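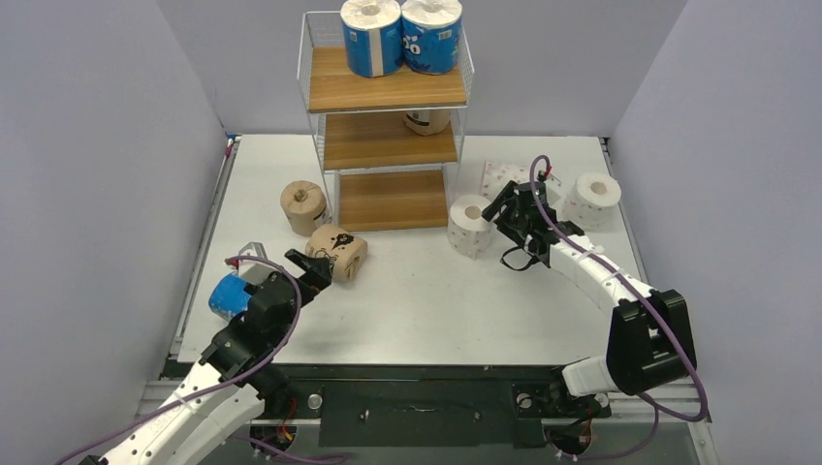 I had begged for the open day at Skatport since December, and Gran finally gave in on the coach from Giltville. She'd worked 3 decades in the stockroom at Becerra and didn't see why she should pay to watch someone else do it. Then we got to the bench with the two arms, and she went straight to the front. Two blue packs were already side by side on the top shelf, and the left arm was reaching for a brown roll with black printing on it. "Go on, my love," she said to it, out loud, in front of more than 90 people.

I was so happy I could have hugged the railing! The guide told us there were 270 practice shelves in the Wernalness building alone, and Gran asked whether any of them had to be done before the shop opened, with the delivery late and the lights off. He laughed and said he'd write that one down. 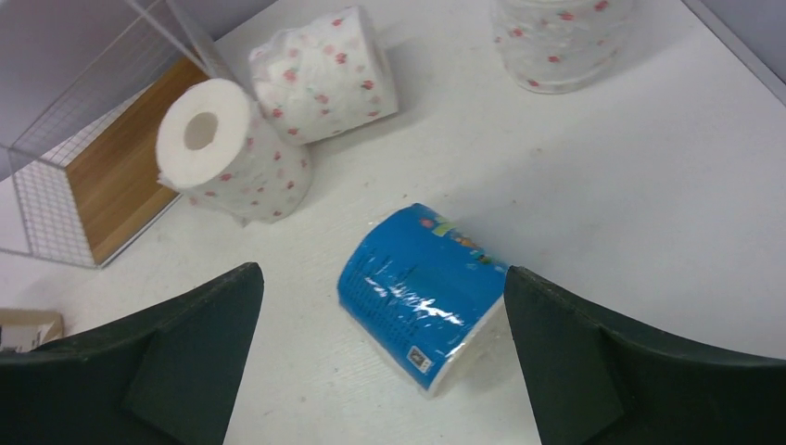 She wouldn't leave after that. The rest of our group went off to find the tea and we stayed put, elbows on the rail, whispering every time the fingers closed in on something – left a bit, left a bit, now! Gran had views on stacking. Labels out, heavy ones low, never trust the end of a row. I'd never heard her talk about the job like that, as if it was a thing you could be brilliant at.

At four the guide came back and asked if she'd like to choose what it picked up next. She gave me her handbag to hold and rolled up her sleeves.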